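What I Packed for Pluseck, and What I Should Have Left at Home

August 2024

I have been promising a packing post ever since we got back, and a few of you have been very patient in the comments, so let me finally sit down and write it. Make yourself some tea first, because I know myself and this will not be short.

For those who missed the earlier posts, we spent 12 days walking the old valley route from Trenau up to Pluseck, staying in guesthouses along the way. I'm not a fast walker. I stop for cows, I stop for bakeries, I stop to read every sign on every chapel, and my husband has learned to carry a paperback for these occasions. So please don't take any of this as advice from a serious hiker. I'm just a person in her fifties who likes to get up in the morning and walk to the next town.

My great weakness has always been overpacking. On our first trip like this I carried three sweaters, a hair dryer, and a hardcover biography that I never opened past the introduction. I mailed half of it home from the second town, and the postage came to more than the sweaters were worth. This time I made up my mind that everything had to fit in the small blue backpack, with room left over for cheese.

I started with shirts, and that's where I spent the most time dithering. I read all the articles about merino wool and quick-dry fabrics, and I even bought one very expensive shirt that made me feel like I was wearing a shower curtain. In the end I went back to plain old T-shirts, the kind I've worn for years, and I took four of them. Yes, cotton dries slowly. I know! But I sleep in them, I walk in them, I can wear them to dinner under a cardigan, and when I'm tired at the end of a long day I want to put on something soft that feels like home. 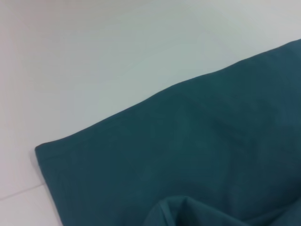

Teal, my favorite color for travel.

I do have a system for washing, if you can call it that. As soon as we get to the room I wash whatever I walked in, in the sink, with a sliver of bar soap. Then I roll it up in a towel and kneel on it, which makes my husband laugh every single time, and hang it wherever there's a breeze. In Leker we had a balcony with a proper clothesline and I washed practically everything we owned. The landlady came up to see what was going on and went back down for more clothespins, bless her.

Leker was my favorite stop, by the way. It has one street, more or less, and a river that you can hear from every bed in town. We had planned on one night and stayed for three. There's a bakery by the bridge that makes a plum cake with a crumbly top, and I had it for breakfast twice and for lunch once, and I would do the same again tomorrow.

Back to the bag. Shoes are the other thing people ask me about. I wore my old trail shoes and brought a pair of flat sandals for the evenings, and that was plenty. Please don't break in new shoes on a trip. I did that once, years ago, and spent the better part of a week admiring the scenery from benches.

For rain I had a light jacket and a cheap poncho that goes over me and the backpack both. We needed it on the climb out of Leker, when the clouds came down so low that we walked right past the turnoff and had to double back. The high point of the path is at 2225 meters, and I had been looking forward to the view from up there since last October. Well, I can tell you that there is a wooden cross and a bench, and that the rest of it was the inside of a cloud. We ate our sandwiches on the bench anyway and felt very pleased with ourselves. 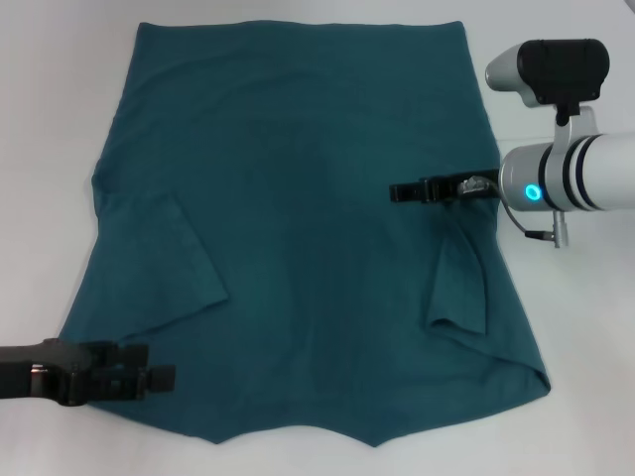 The other thing I've changed is how I fold. I used to roll everything, because somebody told me years ago that rolling saves space, and maybe it does in a suitcase. In a backpack I found that the rolls slid around and left odd gaps, and everything I wanted was at the bottom. Now I fold things flat and stack them in a cloth bag, with tomorrow's clothes on top. It takes me five minutes in the evening and I no longer have to unpack the whole business on the bed looking for a pair of socks.

Now for the confession part. I still brought things I didn't need. The travel pillow never came out of its pouch. The binoculars came out once, for a bird that turned into a plastic bag when I got them focused. I also had a little watercolor set with me, and I had such lovely ideas about sitting in meadows with it - I painted one picture, of a barn, and we will not be discussing the barn.

And there were a couple of things I missed. I should have packed a second pair of reading glasses, as I sat on mine in Trenau before we had walked a single step. I wish I'd had a thin scarf for the evenings too, which were cooler than I expected once we got above the tree line.

My backpack weighed nearly 15 pounds when we set off, with the water bottle full. It was heavier than that by Pluseck, on account of the cheese, and also a small blue pitcher I found in a secondhand shop on our last afternoon. I wrapped it in all four T-shirts and carried it home on my lap, and it's on the kitchen windowsill now with some mint in it.

I'll write about the guesthouses next, including the one with the rooster. If you have questions about the route in the meantime, leave them in the comments and I'll do my best. And if anyone has a recipe for plum cake with that kind of crumbly top, please, please send it to me. I've tried twice now and mine keeps sinking in the middle.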